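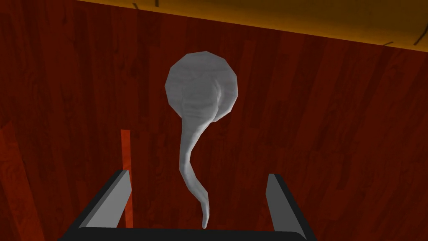 Rounded at one end, tapering to a curved tail.

Search this site Enter keywords Go

GUMER STREET ALLOTMENT AND GARDEN CLUB
Minutes of the general meeting, March 13, 2022

Present: Gobnait Mulligan (chair), Mulugeta Assefa, Tekle Belay, Bethel Degefa, Kalkidan Worku (minutes), and two people who left when they learned it was not the pottery class.

1. Last minutes
Approved, after Tekle asked that "shouted" be changed to "spoke from the back."

2. Money
Balance stands at $1,321. The water bill took $579 of what we had before that. Mulugeta wants to know who waters at night. Silence was recorded at his request.

3. Squash contest
Gerkesport will again lend its parking lot. Entry stays at 8 dollars. Bethel moved that gourds be judged apart from squash, as last year a gourd won Best Eating Variety. Carried. Tekle abstained, it having been his gourd.

4. Seed order
Alex beans and Fikre kale to be ordered again. The chair reminded members that the order form has a column for quantity and that "plenty" is not one.
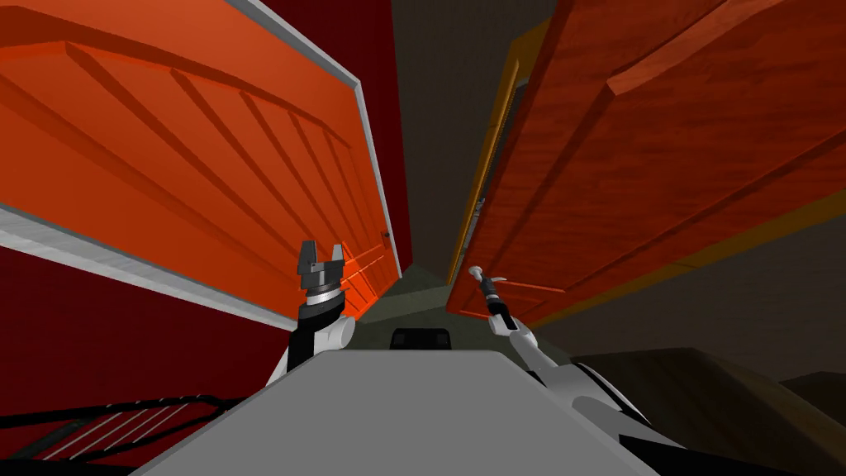
5. Tool shed
The shed needs paint before April and the members present have opinions. Gobnait favors green, as does everyone who will not be doing the painting. Bethel would like an orange door with raised molding and a pale trim, set against deep red walls. Mulugeta said it would be visible from the highway. Bethel said good, then people might find us. Tekle asked whether the paint left over from his porch could be used and was asked, in turn, what color it was. He will check. Vote put off to next meeting.

6. Plots
There are 7 names on the waiting list and one plot growing only thistles. Kalkidan to write to the holder, politely, for the third time.

7. Other business
The wheelbarrow is still missing. The wheel has been returned.

Meeting closed when the heater did. Next meeting in April, same room, bring a sweater.

Shares 8 Comments 7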